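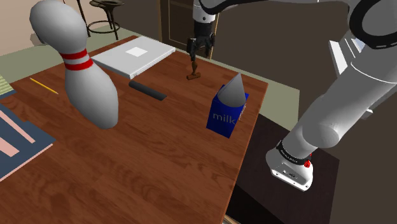 Bowling pin, closed laptop and pencil on a table (rendered).

International Law and Public Policy
Handout 7: Immunity of state property from execution
Instructor: Manon Caron. Problem set by Yiğit Ersoy.

Read together with the casebook chapter on jurisdictional immunity. Students who missed last week should go over the split between sovereign acts (acta jure imperii) and commercial acts (acta jure gestionis) before starting.

1. Two separate questions

A court that hears a claim against a foreign state has decided only that it may hear it. Whether a creditor may then seize the state's property is a separate question with its own rules. A state may lose its immunity from suit and keep its immunity from execution. A waiver of the first is not normally read as a waiver of the second.

Most systems also separate measures taken before judgment (freezing, attachment) from measures taken after it. Pre-judgment measures are harder to get. Under the 2004 UN Convention on Jurisdictional Immunities of States and Their Property, they require consent or property set aside by the state for the claim. The Convention is not in force, but courts cite it, and several of its provisions are argued to reflect custom. Do not write in the exam that it is binding as a treaty.

2. The purpose test

After judgment, the usual test looks at the use of the property. Property in use, or intended for use, for commercial purposes can be reached. Property serving government purposes cannot. Points to watch:

The origin of the money does not settle the matter. Tax revenue placed in a commercial account may be commercial property. Earnings from trade that pay for an embassy are not.

Burden of proof varies. In some courts a certificate from the head of mission is treated as strong evidence of government use, and the creditor must rebut it.

Mixed accounts are a problem. Some courts protect the whole account if any part serves the mission. Others have looked at each part. Casado's article in the reader sets out both lines and prefers the second.

A link between the property and the claim, or the entity sued, may also be needed. National statutes differ on this.

3. Protected categories

Article 21 of the Convention lists property that is not to be treated as commercial: property of diplomatic and consular missions, including bank accounts; military property; property of the central bank or other monetary authority; cultural heritage and archives not placed on sale; and objects of scientific, cultural or historical interest on exhibition and not placed on sale.

Central bank reserves are the most disputed of these. National laws range from near-complete protection to protection only for funds the bank holds for its own account.
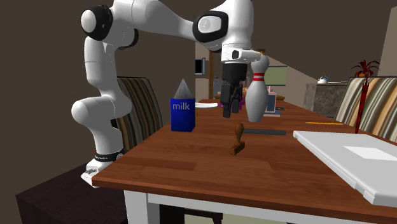

4. State-owned entities

A company owned by a state is generally treated as a separate person. Its assets do not answer for the debts of the state. The exceptions turn on control and abuse: the state runs the company day to day, or uses the separate form to defeat creditors. Ownership of all the shares is not enough by itself.

5. Problem for discussion

Merno, a construction firm, holds an arbitral award of $152 million against the Republic of Kukura. The contract says that Kukura "waives all immunity in any proceedings." Merno finds the following in the forum state:

(a) an account at Lachance Bank, number ending 1234, in the name of the Kukura embassy, used for salaries and for rent on a trade office;
(b) $45 million in bonds held by the central bank of Kukura;
(c) a cargo of copper owned by Zaltico, a mining company wholly owned by Kukura.

Advise Merno on each asset. State which facts you would still need. Assume that the forum has no statute on the point and follows custom.

6. Reading

Casado, P., "Mixed Accounts and the Embassy Exception" (reader, part 2).
MacLeod, B., "Reserves Abroad" (reader, part 2). Skip the section on tax.
2004 Convention, Articles 18 to 21.

Written answers go to Murray Caron before the June seminar. Cite articles by number and paragraph.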